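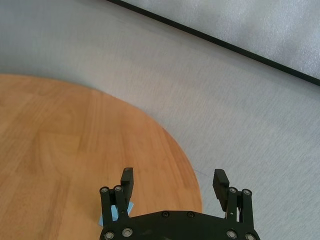
Robot Build Group, Radbridge Shared Workshop

We are the people at the back bench who keep two robot arms going and don't believe much of what we read about robot arms. Margareta Ardeleanu started the group in August with a secondhand pair and a round table, after paying for a Nindine weekend course that promised a household helper in two days. She got a certificate.

Our current project is called Trustham. The job is stacking small cubes, light blue on pink, with both arms over the same table. It sounds like nothing. Try it. So far we have logged 2139 attempts, and we write down the bad ones too, which seems to be rare in this hobby.
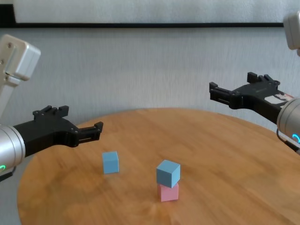 What we don't claim

We don't say the arms "learn" or "understand" anything. A stack that stands may still be crooked, and one good stack says very little about the next. If a vendor tells you the setup takes an afternoon, ask whose afternoon. Ours took 110 hours, most of it on cables and mounting bolts.
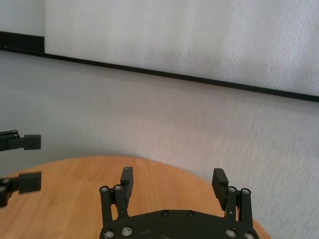 Membership costs nothing beyond the regular workshop fee. You should be willing to tighten screws, read logs and be told your idea was tried already. The Bautista room next door has the good drill press and we share it with the bike people, so check the sheet on the door. We have no plans to sell anything.

Page last changed Tuesday, January 7, 2020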